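Seed Swap Season Again

The spring seed swap was on Saturday, in the upstairs room at the Cleseck library, and I came home with more than I took. That happens every year. I went with a shoebox of envelopes and a firm plan to bring back beans and nothing else. I have beans. I also have three kinds of lettuce, a squash with no name on the packet, and a paper towel full of something labeled "tall, blue, likes it dry."

The gardening club has been running the swap in one form or another for as long as I've lived in the area. It used to be a couple of card tables at the end of the regular meeting. Now there is a sign-in sheet, a table for vegetables, a table for flowers, and a separate one for tubers and divisions. By the count at the door, 722 packets came in, and most of them were gone by noon. The leftovers go to the school garden in Trurna.

I got there a little after nine, and the tomato table was already picked over. If you want tomatoes you have to be in line when they open. I did get one packet of a yellow paste type that someone has been growing in Esteves for years. The envelope says to start it early and not to bother staking it. I'll stake it anyway. I have lost too many plants to one bad thunderstorm.

What I took:

Pole beans, the brown speckled ones, 25 envelopes
Dill, far too much of it
Calendula, mixed orange and yellow
A few garlic bulbils in a jar lid

The beans went fast. The dill did not. I think everybody in the county has dill.

A few notes for anyone who has not been before. Write the year on the packet. I picked up a very nice looking carrot and put it back when I saw there was no date, and carrot seed does not keep well. Put down whether the plant was growing near others of its kind. Squash especially will cross with anything, and my mystery squash may turn out to be a gourd. Small coin envelopes work better than sandwich bags, which trap damp and slide off the table. The club buys the envelopes in boxes of 1000 and will give you a handful if you ask at a meeting.

There was a talk at ten thirty on germination tests. I had meant to skip it and ended up staying for the whole thing. The method is simple enough. You put ten seeds on a damp paper towel, roll it up, put it in a loose bag somewhere warm, and look after a week. Seven or more sprouted and you can sow as usual. Four or five and you sow twice as thick. Fewer than that, compost it and get fresh. I have an old cookie tin in the basement that I have been avoiding, and I went through it on Sunday afternoon. Two of the six packets of onion seed were so old that the ink had faded off. Those went straight out. The rest are rolled up on top of the refrigerator.

The other topic of the morning was the summer show. The club wants to add a class for home-saved seed, meaning you would enter a vegetable along with the packet it was grown from. I like the idea. The argument is over how you would prove it. One side says an entry card with a signature is enough. The other side wants people to hand in a sample of the seed in spring, and then somebody has to store all those samples. It went on for a while and was put off until the Tuesday meeting.

My own view is that the signature is plenty. The prize is a ribbon and a bag of Urninex potting mix. I can't see anyone lying for that.

They also want to move the drop-off time for entries back to seven in the morning. Last year it was eight and the judges started late, with the cut flowers sitting in a warm hall the whole time. My dahlias were past it before anyone looked at them. Seven is early but I would get up for it.

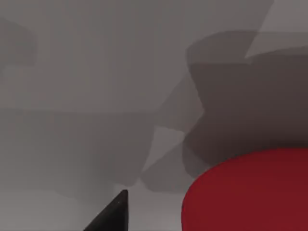

I put a short version of this on the club's message page on Saturday night, and one reply came in before I went to bed. The signature would be fine for beans and tomatoes, it said, but squash and corn ought to have their own rule, as saved seed from those may not come true and the judge would have nothing to compare with. It also asked whether flowers would count. I had not thought about flowers. The draft only says "vegetable," so I suppose they wouldn't, but I'd like to see sweet peas in there at least. I'll bring it up at the meeting.

Meanwhile the peas need to go in. The bed by the fence is dry enough to work, and I have about 2 weeks before it gets too warm for them to do well. The lettuce can go in the same day. The tall blue thing will have to wait until I find out what it is.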